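Gesier Residents' Forum
Buying, Selling and Letting
Topic: Reservation fees at the Indorness development

Plot_Enquirer
Posted Tuesday, January 17, 2023

Members are invited to share their experience of reserving a home at Indorness. The sales office, operated by Zusta, requires a reservation fee of £3000. The written terms state that £800 is retained if the buyer withdraws before exchange of contracts. I should be grateful to know whether this sum is open to discussion.

GesierLettings
In our experience the retained amount is fixed. It is set out in clause 2 of the reservation agreement and covers legal preparation. Buyers are advised to read the agreement in full before any payment is made.

Northgate_Owner
I must respectfully disagree. We reserved in October and the office agreed in writing to return the whole fee should our mortgage be refused. The request was made before signature, and the reply came by letter within the week.
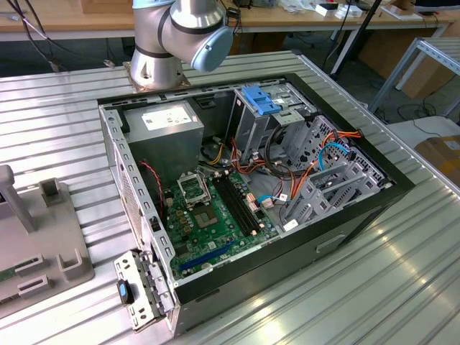 Shehata wrote that a promise of that kind should form part of the agreement itself, as a separate letter may be difficult to rely upon if the sales office changes hands.

Northgate_Owner
That is a fair observation, although our solicitor was content with the letter and attached it to the file. I would not wish other buyers to think the point is closed to them.

GesierLettings
We accept that exceptions may be granted. We maintain, however, that they should not be expected on the later plots, where demand is higher and the terms have been revised.

Plot_Enquirer
Thank you to all who have replied. The plot in question is one of the later ones, with a floor area of 1146 square feet. I shall ask for a mortgage condition to be added to the agreement and will report the outcome in this topic.

Moderator
Members are reminded that copies of signed agreements must not be posted. Questions concerning service charges should be placed in the separate topic.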